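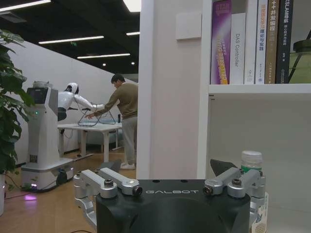
Gutska Open Shelf Unit, White

The Gutska is a fixed open-fronted shelf unit for offices, study rooms and small technical libraries. It is supplied in white only and is intended to stand against a wall, a column or a structural pillar. The upper level is used for upright books and bound manuals. The compartment beneath can be left clear or used for items that do not stand in a row.

Item number: 569
Range: Gutska
Supplier: Lappalainen
Finish: white
Front: open, no doors
Assembly: required, two persons
Page last revised: Feb 16, 2021

Shelf arrangement

Books stand with spines outwards. The unit has no lip at the front of the board, so a spine may be set flush with the edge or pushed back as preferred. White, purple, tan and dark grey bindings are shown on the shelf, among them volumes marked DAS Controller and SLAM and a Chinese-language title on concurrent programming in C++. Short rows need a bookend at the open end. The Mokard bookend, sold separately, fits under the first book and does not mark the finish.

Paperbacks and softbound manuals lean if the row is loosely filled. Close the row up before fitting the bookend.

Load

Maximum load per shelf board, evenly spread: 58 kg
Maximum load for the complete unit: 200 kg

The limits apply to a unit that has been levelled and fixed. Heavy bound sets should go on the lowest level. Point loads, such as a printer on small feet, should be placed over an upright or on a spreader board.

Fixing to a pillar or wall

The unit must be fixed before it is loaded. Two brackets are included. Screws and plugs are not, as the correct type depends on the material behind. For solid masonry or concrete, use an 8 mm masonry bit and plugs to match.

Check for wall plates before marking the holes. A flush blanking plate on a pillar may have cable behind it, and the run usually goes straight up or straight down from the plate. Use a detector along the full height of the unit. Plates should stay accessible and must not be covered by the side panel.

1. Stand the unit in position and adjust the feet until the boards are level in both directions.
2. Mark through the bracket slots.
3. Move the unit away, drill and plug.
4. Return the unit, fit the screws loosely, check the level again and tighten.
5. Load from the bottom upwards.

Skirting board will hold the unit off the wall. Packing pieces can be ordered from the spares list.

Cleaning

Wipe with a damp cloth and a little washing-up liquid, then dry. Do not use scouring cream or solvent. Drinks bottles and plant pots should stand on a mat, particularly on the lower level where spills are easily missed.

Matching items

Graritz side panel, white, for end-of-row units
Mokard bookend, single
Lappalainen packing pieces for skirting
Spare bracket pair, Gutska

Orders and spares

Quote item number 569 and the delivery postcode. Questions about fixing or loading should be sent to Amber Mellor in the technical office, with a note of the wall material and the position of any plates or sockets. Spares are sent separately from furniture deliveries.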